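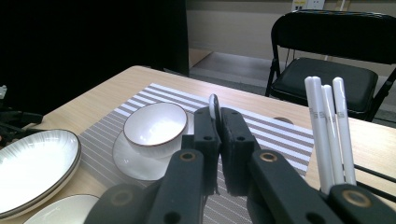 Page last changed: 12 February 2019

CLURTON – We've got a gripper, folks, and I couldn't be more chuffed!

I'm Patricio Aravena, and I've been building a hand-held two-finger gripper called Pronar at the Dillomthorpe shared workshop since May (evenings mostly, plus whatever hours my shoulder allowed). Today I'm putting the plans out for anyone who wants a go.

The black arms pivot on brass-coloured rings and the jaws wear textured pads with little round holes through them. I went through 27 versions of those pads on the workshop printer – my neighbour on the bench, Chou, kept the duds in an ice cream tub and still brings them up at lunch. Dishes are what I care about, so it's bowls, saucers and ribbed plates on a striped placemat, same as at my place.

"Patricio wanted it done in a weekend," said Chou. "I told him to book the bench for longer."

The whole build cost me $1,239, and a fair whack of that was bearings I ordered in the wrong size. You'd do it for less! Next job is a motor for the jaws, then a proper arm to carry it.

I'm running a build night at Dillomthorpe with room for 12 people. Entry is $30, tea and bikkies included. Bring your own hex keys, please, mine keep wandering off. Put your name on the sheet by the front door or ring the workshop and ask for me.

Recent items
Laser cutter back in action
New bench booking rules
Clurton repair night: what we fixed
Timber offcuts, free to members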